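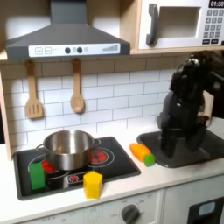
Play Kitchen FAQ

Which ages does it suit?
We see happy cooks from toddlers right through to early primary, and the big cousins always end up joining in! The play corner at Wimari is open to everyone, and the toy kitchen is easily the favourite spot in it.

Do the buttons and knobs do anything?
It's all pretend. The range hood has plus and minus buttons and two round knobs, and the kids are forever turning the fan "up" when something burns. Nothing heats, so the red burners on the cooktop are fine for little hands.

What's cooking in the microwave?
Usually porridge. The display says 01:30, so every meal takes a minute and a half, and there's often a queue of chefs counting down out loud (great practice, by the way).

Can we bring our own toy food?
Yes please! Felt, wood or plastic is all good. Pop your name on anything you'd be sad to lose. Please leave real food in your bag, even crackers, as crumbs get into everything.

Where do the wooden spoon and spatula go?
They hang under the shelf, in front of the white tiles. A quick tidy before you head home is lovely, and most kids enjoy hanging things back up once you show them how.

How is it cleaned?
Warm soapy water on a soft cloth, every morning before we open. Chiyo Kubo looks after the play corner and does the utensils separately. If your little one has been chewing on something, hand it to her and she'll give it a wash straight away.

Can I book it for a birthday?
You can! Mornings go quickly in January, so get in early. Sadao Takagi takes the bookings, and he's full of ideas for pretend cafe menus and order pads.

Something's come loose, who do I tell?
Anyone at the front desk. Please don't try to glue it yourself.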